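# Does one cross country race use up a whole season?

Enunow Community, thread 1593. Tagged: eligibility, walk-on, cross country

I walked on to the cross country team at Folden this fall. I ran one race, the Didenko Open in September, and came in near the back. Two weeks later I got a stress reaction in my shin and the trainer shut me down. I haven't practiced with the group since.

My coach says I "probably" still have four years left. A teammate says that as soon as you put on the uniform in a scored race the year is gone. The Evitz handbook has a page on hardship seasons, but I can't tell if it applies to walk-ons, and I don't get any aid from the team. I also ran the race as an individual and my place wasn't used in the team score.

Do I need to file something, or does it just happen? And does it change anything for track in the spring? I'd like to run the 5,000 if my leg is OK. 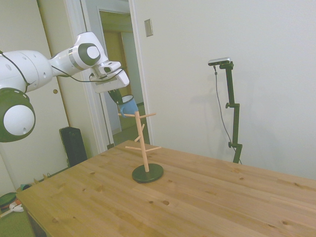

Your teammate is mostly right about the default and wrong about it being final. In Evitz, one race in uniform counts as a season of competition for that sport, and running as an individual doesn't change that. Scored or unscored, if you were on the entry list under the school's name, you competed.

What you want is the hardship request. It covers walk-ons the same as anyone else. You need:

- a note from the doctor who saw you, with the date of the injury and a statement that you couldn't return that season
- the list of races you entered, which your coach can print
- the form, signed by you and the coach

The injury has to come in the first half of the season, and you can't have run in more than two meets. It sounds like you meet both. It does not happen by itself. Our school missed one for a friend of mine and it took most of a year to sort out.

Track is a separate sport for this purpose, so your cross country year has no effect on it. You do have to be medically cleared before your first practice.

*Marked helpful by 6 members*

**Second answer**

Just ask your coach to hold you out next time until you know you're healthy. I ran in college and they never tracked any of this for walk-ons. I wouldn't worry.

**Third answer**

Please don't go by the answer above. They do track it now. One thing to add to the first one: a trainer's note wasn't enough when I filed. It had to be from a physician, and it had to be written at the time of the injury. If you only saw the trainer in September, ask whether student health has an X-ray or a visit on record. Get it in before the end of February.

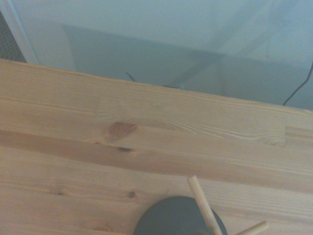 **Board maintained by: Folden Athletics, Student-Athlete Eligibility Office**

Answers on this board come from members and are not rulings. Hardship forms are at the front desk until 4:30 p.m.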